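November 6, 2018

Up before six again. Rain at first, then that flat sort of brightness that makes the whole flat look as though it needs dusting, which it does. Porridge, tea, a second tea. I had promised myself that today I would deal with the children's clothes, all of them, and I have dealt with most of them, so I will write down how it went while I remember.

The trouble is the chest of drawers. We bought it when we were still at Mosside and there was only one child to put clothes away for. It has three drawers and they were plenty then. Now the top one won't close, the middle one is a mixture of both of them, and the bottom one holds everything that might fit somebody at some point. Every morning I pull out a vest that is too small, put it back, and pull it out again the next day. I have been doing this since January at least.

I started with the top drawer and carried it through to the table whole. It is easier to see small things on a white table than on the bed, where the quilt pattern swallows them. I wiped the table first and dried it with a tea towel. Then I took things out one at a time, looked at the label, pulled the elastic, held the cloth up to the window and decided. Keep, pass on, rags. I had a bag for each hung on the backs of the chairs.

Socks went quickly. Anything without a partner went in the rags bag, and I did not let myself start a hunt. I know from experience that the hunt takes an hour and finds one sock. The tights were worse. They all look the same length until you put them on a child, and the sizes have been washed off. I measured them against the edge of the table and kept the longer ones.

Then the underthings. I am not sentimental about vests and pants as a rule. They are washed so often that they go from new to grey without my noticing, and I have thrown out dozens over the years without a thought. The white cotton with the fruit on slowed me down, though. Bananas and strawberries. It was the favourite for one whole summer, worn in the paddling pool and in bed, and once under a good dress to a wedding, where it showed through and was pointed out to several guests by the wearer.

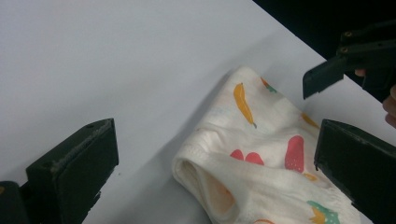
I put it in the pass on pile, took it out, put it in the keep pile, and then went and made another tea. When I came back I looked at it as I would look at anybody else's. It is too small for the elder by a long way. The younger could get it on, but only just, and would be out of it by spring. The print has lasted well and so has the hem. In the end it went in the memory box, which is a shoe box on top of the wardrobe with a hospital bracelet and a first pair of shoes in it. I have a rule that if something goes into the box it has to fit with the lid on. The lid is still on.

The middle drawer took until lunch. I had not understood how many pyjama tops we own without bottoms. The bottoms wear through at the knee and get thrown out, and the tops carry on for years. I have decided that tops can be worn with any bottoms, matching or otherwise, and that this applies to the younger one as well, who will object. Two tops were kept for painting in.

Cheese on toast, standing up. Then the bottom drawer, which I had been putting off. It was not as bad as I feared. A lot of it was wrapping: tissue, a cardboard collar from a shirt, a plastic bag with another plastic bag in it. Underneath was a cardigan I had looked for all last winter and finally replaced. It still has growing room in it. I was pleased about that and annoyed about the new one in equal amounts. There was also a receipt from Pons for a pair of sandals, a hair clip, and 20 pence, which I have kept for the trouble.

The drawer runners needed seeing to while everything was out. I rubbed a candle end along them, as my mother used to, and they move better. The top drawer still catches on the left if it is pushed from one side. I will have to tell everybody to push in the middle, and then I will have to tell them again.

I tried folding small things the upright way, standing in rows so that you can see every one. I have tried it before and given up. The vests do stand if they are packed close enough, but pants fall over whatever I do to them. I used the bottom half of a Trorkik biscuit box as a divider and that holds them in. Vests on the left, pants in the box, socks on the right. It looked so tidy that I went back twice in the afternoon to open the drawer and look at it.

I also wrote a list of what is needed, and I was surprised how short it is:

vests for the elder, plain, next size up
school tights, grey
pyjama bottoms, any
slippers for the younger
name tapes

The name tapes are a sore point. When we ordered them from Mirnier the smallest amount they would sell was 1000, and I remember thinking we would never need to buy them again. I know they are in this house. They were not in any of the drawers, or the sewing tin, or the kitchen drawer with the batteries. For now I have gone back to the laundry pen, which bleeds on anything ribbed and makes our surname look like something else.

Fetched the children at the usual time. Neither of them noticed the chest of drawers until bedtime. The elder opened the top drawer, looked at the rows and asked where all the clothes had gone. The younger took a vest from the middle of the row and the rest leaned over after it. I stood them up again once the lights were out.

There was some upset about the pass on bag, which I had left in the hall. I should have put it straight out of sight. A striped jumper was recognised and had to be tried on, and the sleeves stopped well above the wrist. We agreed it could go to the little one downstairs, who can be seen wearing it on the stairs, and that seemed to make it all right. The bag has now gone behind the coats.

The rags I cut up after supper with the big scissors. Vests make the best dusters, being soft and having so few seams. Pyjama tops are next best once the buttons are off. I kept the buttons, and they went in the jar with the others. I cut more squares than we have shelves to dust, so I have put half under the sink and half in the shed for the bicycles.

Still to do: coats, which are a morning's work on their own, and the basket of hats and gloves by the door. The wellingtons need trying on before the weather gets any worse. I would like to get the bed linen sorted too, but the airing cupboard can wait, as I can shut the door on it.

My back aches from bending to that bottom drawer. Bath, then bed. The table is clear apart from the list and the laundry pen, and I must remember to take the list with me tomorrow.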